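Canteen automation at the Nundville site: anyone else's workplace doing this?
Forum: Shop Talk > Kitchens and Catering
Page 1 of 1

dishpit_dana
Posted Wednesday, 6:40 am
We got the talk this week. The canteen at our plant feeds 900 people a day over two shifts, and management is bringing in arms from Zaltora to do the plating on the hot line. Dumplings first, then "other portioned items." The rep used the phrase "freeing up the team" so often I started keeping a tally on my apron. Freeing us up for what? There are 14 of us. I asked and got a slide with a sunrise on it.
Has anyone worked next to one of these for more than a demo?

canard_fan
Posted Wednesday, 7:15 am
We've had 2 of them at Pelkonen since March. Different job, salad bar, but same idea. Hours didn't get cut. What changed is who does what. I used to plate and talk to people in the line. Now I fill trays for the arm, wipe down after the arm, and stand there when the arm stops. My wrist is better, I'll give it that. The pay is the same and the day feels twice as long.

tikkanen_a
Posted Wednesday, 7:52 am
Aleksi Tikkanen here, I do line maintenance, so take this as coming from the other side of the fence. Plating is the job people in my kitchens complain about most. Same reach, same pinch, all shift, over steam. If a machine takes that I don't see the tragedy. The trouble starts when the supplier says it needs no attention and the manager believes it. Ask who clears a stoppage at 11:30 with a full line waiting. If the answer is "whoever is nearest," that's a new duty and it belongs in somebody's job description.

dishpit_dana
Posted Wednesday, 8:20 am
Replying to tikkanen_a
"Over steam" is fair, I've got the forearms to prove it. But plating is also the job we give people coming back from an injury, and the one new hires start on because you learn the menu that way. Take it out and the bottom rung is gone. The next one up is the fryers. I wouldn't put a kid on the fryers in week one, would you?

gravyboat22
Posted Wednesday, 9:05 am
You're all arguing about a thing that moves one dumpling at a time. I can do a full basket before it has made up its mind. Call me when it can tell a split wrapper from a good one and quietly put the split one aside for staff lunch.

canard_fan
Posted Wednesday, 9:31 am
Replying to gravyboat22
I said the same in March. It doesn't have to be faster than you. It has to be cheap enough that they don't mind it being slow. Ours starts before I clock in.

dishpit_dana
Posted Wednesday, 12:48 pm
OK, on my break. The work itself, steamer and gripper:

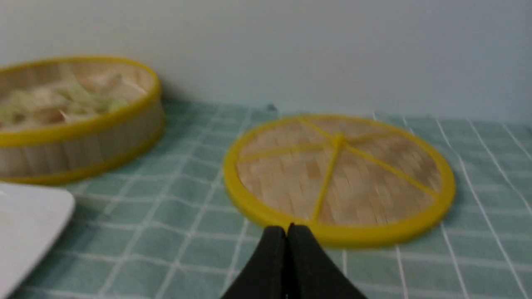
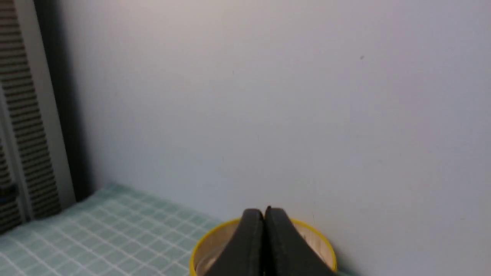
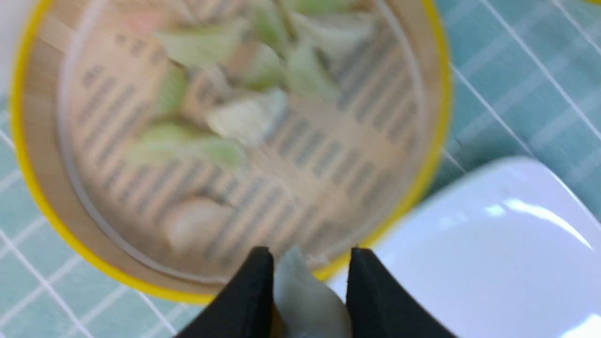 Thread reading time: 3 min

gravyboat22
Posted Wednesday, 1:10 pm
So in the last one it's got hold of one. Fine. Seven more in the basket, plus whatever that round creamy one is if you don't count it as a dumpling. A nice checked tablecloth is a long way from a wet steel counter with somebody's elbow in it, and I'd want to see it there before I believed a word from the rep.

tikkanen_a
Posted Wednesday, 1:34 pm
Count again, I make it seven with the creamy one or without, depending on how strict you are. Agree on the counter. Dana, get them to run a full lunch on your own line, with your own plates, and have one of your crew write down every time a person has to step in. Don't let the supplier keep that log.

canard_fan
Posted Wednesday, 2:02 pm
And get the training hours in writing. We were promised 22 and the number went very quiet after the install. I learned how to reset ours from a guy in shipping.

dishpit_dana
Posted Wednesday, 2:15 pm
Writing both of those down. There's a meeting after second shift and I'm bringing the question about where new hires start. If I get the sunrise slide again I'm leaving early.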